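Kitchen worktop

Fri 19 June, by the Skidside editors

A kitchen worktop, also called a countertop or counter, is the flat surface on which food is prepared. It usually rests on base cabinets. Common materials are wood, tile, laminate, steel and stone. Stone tops are cut from slabs at a yard and polished before delivery.

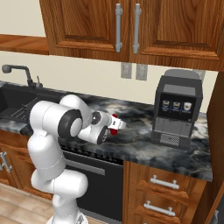
Dark marble countertop with an espresso machine.

Marble is softer than granite and is marked by lemon juice, vinegar and wine. Most makers advise a sealer when the top is fitted and again every 2 years. The Skusard quarry sold its first kitchen slabs under the name Jandusen Black, and its price list for December gives 690 a slab for the honed finish and 1269 for the polished one.

Food may be cut on a board, but acidic items and aged cheese are best kept off bare stone.
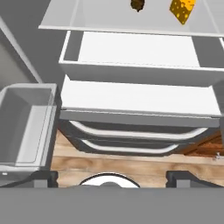 Hattori disagrees on the last point, writing that hard cheese did no harm to a sealed top in years of daily use and that only the rind left a mark.

Joints are normally placed away from the sink, where water can work into the seam. 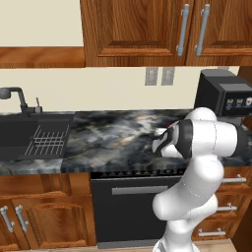 An undermounted sink needs a polished edge all the way around the cutout, and this adds to the cost. Drop-in sinks hide the cut under a rim.

Related articles
Backsplash
Butcher block
Soapstone
Terrazzo

Contact | Copyright Skidside | Back to top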